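Brenanlow Tool Library: Progress Report to the Pelludow Fund
Aug 5, 2020
Prepared by Beatriz Serrano, project lead

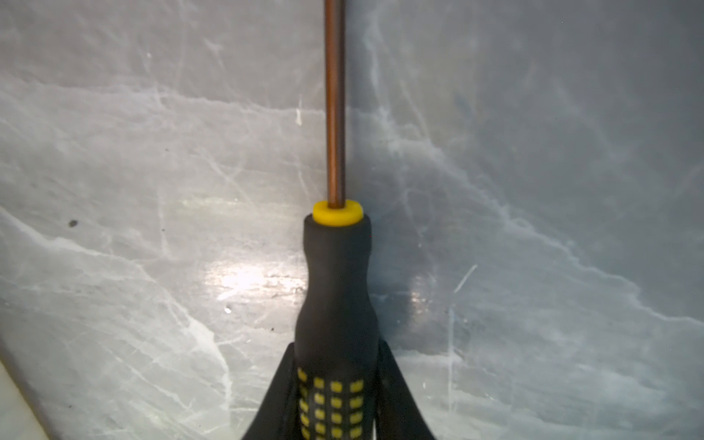 One of the screwdrivers, black handle with yellow collar.

1. Where we are

The short version is that the tool library exists, it lends tools, and most of them come back. The long version follows, as the grant agreement asks for one.

When the Fund agreed to support us, Brenanlow had a room, a door that stuck and a pile of donated hand tools in banana boxes. We now have a room, a door that sticks slightly less and 220 hand tools on the shelves, cleaned, tagged and entered in the catalog. Of these, 116 are screwdrivers. We did not set out to become the screwdriver capital of the county. People were asked to donate what they could spare, and every household in Brenanlow could apparently spare a screwdriver.

We opened for lending in June with a soft launch, meaning we told our neighbors and put a sign in the window. Membership stands at 60 households.

2. Sorting and cleaning

This took longer than planned. The original schedule gave it two weeks. Junpei Kinoshita, who wrote that schedule, would like it noted that he had not yet seen the boxes.

Every tool was wiped down, checked for damage and put into one of three groups: lend, repair or scrap. Screwdrivers were checked at the tip first, then at the join between shaft and handle, then at the grip. A worn tip can often be dressed with a file. A shaft that turns inside its handle cannot be saved by anyone here, although Junpei tried glue on four of them before we hid the glue.

We scrapped 41 tools in all. Most were past saving on arrival, including a chisel that had plainly spent its career opening paint cans. The metal went to the scrap yard and earned us enough for a box of tags and a decent lunch. The lunch is not in the accounts because we each paid for our own, after a discussion.

Rubbery grips turned out to be the slow part of the cleaning. Old ones go tacky, and anything with a raised pattern holds on to dirt with real commitment. Warm water, dish soap and an old toothbrush did the job on nearly all of them. Setsuko Kikuchi did more of this than anybody and has asked that the next grant be for something smooth.

3. Storage

The first plan was pegboard with a painted outline for each tool. It looked wonderful in the application. In practice, two screwdrivers of the same length have the same outline, and by the end of the first evening the board was full of tools in one another's places.

The second plan, which is the one we have, is shallow drawers divided by tip type and then by size. Handles all point the same way, toward the person opening the drawer. Each drawer has a card on the front with a drawing of the tip on it, drawn by Takumi Hattori, because "Phillips" and "the cross one" are the same thing and we got tired of saying so.

Color has helped more than we expected. A good part of our stock has bright plastic somewhere on the handle, and members remember a tool by that before they remember its size. "The one with the yellow ring" is a real request and we get it weekly. We now write handle colors in the catalog next to the tip type. It adds a few seconds per entry and saves a good deal of standing around with the drawer open.

4. Lending so far

Loans are for one week and can be renewed once. The most borrowed item is a stud finder, which is out more than it is in. Next come the bit sets and the medium flat screwdrivers. The least borrowed is a very large pipe wrench, which has left the building once and was returned the same afternoon with the words "too heavy."

Late returns have been few. Our fine is a quarter a day, and so far we have collected it mainly from the project lead.

Damage has been light as well. One tape measure came back refusing to retract, and one screwdriver came back with its tip twisted after a disagreement with a seized hinge. The member owned up at the desk and brought a replacement, so we are now one better than before, as the replacement is nicer.

5. Money

Spending is within the budget. We came in under on drawers, which Bjarke Bergmann found secondhand from a closing fabric shop, and over on tags. The first tags were paper. Paper tags and warm soapy water should not be introduced to each other, and the second batch is plastic. We ask the Fund's permission to move the small saving on drawers to cover tags. A full statement is attached separately.

6. What did not work

The pegboard, as above. It has been rehung by the door and holds coats.

The evening repair class was announced twice and has not yet taken place. The first date clashed with our own opening hours. For the second we had a teacher and no room, having filled the room with drawers. We will hold it in the hall at Cadisero once that can be booked, and it will be limited to a small group with a table each.

The online catalog is not live. All the entries are typed up, but in a spreadsheet that only opens properly on Takumi's laptop. He is working on it and would prefer not to be asked.

7. Next steps

Before the next report we plan to finish the catalog, hold the repair class and build up the parts of the collection where we are thin. We have one working level and no clamps worth the name. A tool library in Xolalpa has clamps and is short of screwdrivers, and we have written to them suggesting a trade on generous terms.

We would also like to add a second lending session each week. The desk gets busy in the last half hour, mostly with people who have come back for the size up.

The Fund's visitors are welcome whenever we are open. Please push the door hard, near the handle.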